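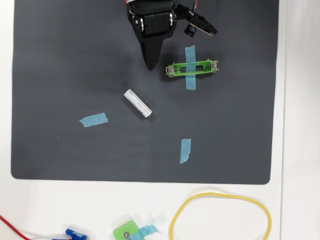 Urngate bench log – cell holder, April, second entry

Start 8:40. Picking up from the contact work. The last entry ended with the holder seating the cell reliably at the flat end and poorly at the button end. Goal for today: find out whether the button-end problem is in the print, in the contact, or in the order the two get assembled. A new print is on the rack (print log 416), same model file, same green Macedo filament, so any difference between it and the part on the mat should come from the contacts and screws.

Holder notes, for anyone coming to this cold. Open frame, long cutout down the middle so the cell can be pushed out from underneath, a metal contact at each end, one screw per contact. The notches along the walls are there to let the walls flex. In the first version the walls were continuous and they did not flex at all. The cell went in with a snap and came out with a screwdriver. The notched walls are a clear improvement and I would not change them again without a reason.

Contacts are the Mitetti stamped ones, the short style. The long style is in the drawer marked "hold" and should stay there until the bent ones have been sorted out of it.

Incoming check on the contacts. Went through the open bag. Most are good. The usual faults are a burr on the cut side of the tab and a spring section that has been flattened in the bag. Burrs come off with two passes on the fine stone. Flattened ones can be re-bent but do not hold the bend, so they go in scrap. Earlier in the project I re-bent a handful and used them, and those positions are the ones that later read high. Not doing that again.

Wiped contact faces with alcohol on a lint-free wipe, then left them on paper. Do not use the pink eraser. It leaves a film that shows up on the meter as a slow drift for the first minute or so.

Holder prep. The screw bosses on this filament print slightly tight. Driving the screw straight in works, but it raises a lip of plastic around the hole and the contact then sits on the lip instead of on the end wall. That alone could account for the button end. Ran a hand drill through the bosses on the new print before fitting anything, fingers only, no power, and cut the lip flush with a blade afterward. The old part was left as it was for comparison.

Screw order. Tried both ways on the new print.

Flat end first, then button end: contact at the button end wants to rotate clockwise with the last half turn of the screw. It ends up with the tab touching the side wall. The cell still goes in but rides up on the tab.

Button end first, then flat end: less rotation, as the tab can be held against the end wall with tweezers through the cutout while the screw goes home. The flat end also rotates a bit but has more room to do it in.

Settled on button end first, tab held through the cutout, screw stopped as soon as the contact quits moving. Going any tighter strips the boss. A stripped boss looks fine and then lets go after a few dozen insertions. If the screw ever turns freely, mark the holder with a dot of paint pen and take it out of use. There are holders in the bin with no dot that are stripped, which is how half a day went missing in the last round.

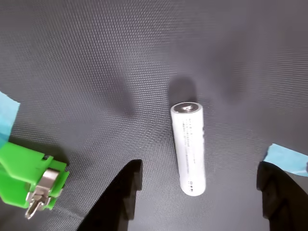
Cell checks next. Open-circuit voltage on the Bultance meter before each set and again after. Readings were stable and matched the sheet, so nothing in today's numbers should be blamed on the cell. Wrapper inspected end to end under the ring light. The place to look is the shoulder at the button end, where the edge of a contact can cut the wrap if the cell goes in at an angle. Any nick that goes through the wrap and the cell is retired, no re-wrapping on this project. The wrap print is small enough that I have stopped trying to read lot codes on the bench. They are copied from the box onto the bag, and the bag stays with the cell.

Orientation rule, restated because it was not followed everywhere in the earlier logs: on the sheet, "up" always means button end away from the operator's side of the bench. Some earlier rows have "up" meaning button end toward the wall, which is the same thing at this bench and the opposite at the other one. I have put a question mark next to the rows I cannot resolve.

Cells do roll. The dimpled mat slows them down enough that they generally stay where they are put, but on the bare white tabletop they will go straight for the edge. Keep them on the mat. Keep loose screws off it, though. They settle into the texture and are hard to see against the dark gray, and a screw across the end of a cell is exactly what we do not want. Screws go in the tin.

Seating tests. Method as before: flat end in against its contact, compress, lower the button end, release. Log pass, high, or out. "High" means the cell is held and makes contact but sits proud at one end. "Out" means it does not stay in.

Old part, contacts as found: passes at the flat end every time, high at the button end more often than I would like. No outs.

Old part, contacts removed and refitted button end first, lip not cut: some improvement. Still goes high when the cell is lowered quickly.

New part, bosses cleared, lip cut, button end first: pass, pass, pass, and so on down the page. One high in the set, and on checking, the cell had been lowered with the flat end not fully against its contact, so that one is technique.

My reading is that the lip is the main cause and the screw order is a smaller one on top. Ideally there would be a fourth condition, lip cut and flat end first, to separate the two properly. I will do that when there is another clean print to spend on it.

Running total on the old part is now 271 insertions. The requirement in the Urngate spec sheet is 4000, so it has a long way to go, and I do not expect this particular one to get there with the bosses in the state they are in. It stays in the series anyway. Dropping it now would leave a gap at exactly the point where wear should start to show.

Contact resistance. Measured across each contact with the four-wire leads. Clean contacts on the new part read almost 2 milliohms at both ends. The old part reads higher at the button end and is sensitive to pressing on the cell, which fits with a contact that is sitting on a ridge and touching over a small area. Pressed lightly with a plastic stick and the reading dropped, released and it came back up. Did this several times with the same result.

Note on the leads: the clip with the worn jaw gives a false high if it is put on the tab sideways. It needs to go on square. Replacement clips are on the order list. Until they come, use the pair from the other drawer and return them.

Fixing the holder down. Left loose, it slides when the cell is compressed against the flat end, and it slides more on the mat than I expected given the texture. Options tried:

Putty under the corners: holds, but lifts the part unevenly, and the cell comes in at an angle. Rejected.

Double-sided tape: holds well on the tabletop, poorly on the mat. The dimples leave very little for the adhesive to grip. Also a nuisance to get off the bottom of the print.

Painter's tape over the middle: holds well enough for marking up and for fitting contacts. Comes off clean. It does cover the cutout where it crosses, so it has to come off before a cell goes in. I use it for contact fitting only and write the part number on the tape.

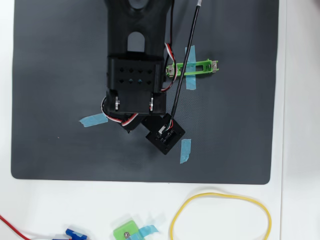
Green bracket on the mat, light blue painter's tape across near the center.

The real answer is a pair of ears on the base of the holder so that it can be screwed to a plate. I have been putting this off, as it makes the part wider and the trays were laid out for the present width. The trays could take it if alternate pockets were left empty. Sketch is on the back of the print sheet. Ears at the flat end only might be enough, the compression force all being in that direction, and that would keep the button end narrow for access. Draw both and print both.

Cable notes. Leads and cables that cross the mat get caught under the part and tip it. Route them around the back where possible, and lift them clear before a seating set. If a reading jumps for no obvious reason, look for a cable under the holder before anything else.

Cleanup. Plastic shavings from cutting the lip stick to the mat and get down between the bumps. A dry brush moves them around without removing them. A strip of painter's tape pressed down and lifted takes them off in one go. Wiped the mat with a barely damp cloth afterward and left it to dry before the cells went back on. The tabletop had a smear of graphite from the marked-up tape, which came off with alcohol.

Changes to the build sheet as of today:

Clear both bosses by hand before fitting contacts.
Cut the raised lip flush.
Fit the button-end contact first, tab held through the cutout.
Stop the screw when the contact stops moving.
Scrap any flattened contact.

Open items:

Fourth condition for the lip and screw-order question, needs a clean print.
Sort the "hold" drawer.
Ask Mitetti whether the burr is always on the same side. If it is, the contacts can be fitted burr out and the stone skipped.
Check the unmarked holders in the bin for stripped bosses and dot them.
Model change for the bosses. Opening the hole a little in the file would save the hand drilling, but the last time that was tried on a different color of Macedo the screws had nothing to bite on. Try it on one end only.

Stopped 4:15. Cells bagged and back in the metal cabinet, old part in tray one, print 416 in tray two with its sheet folded underneath. The meter is off and the leads are hung up.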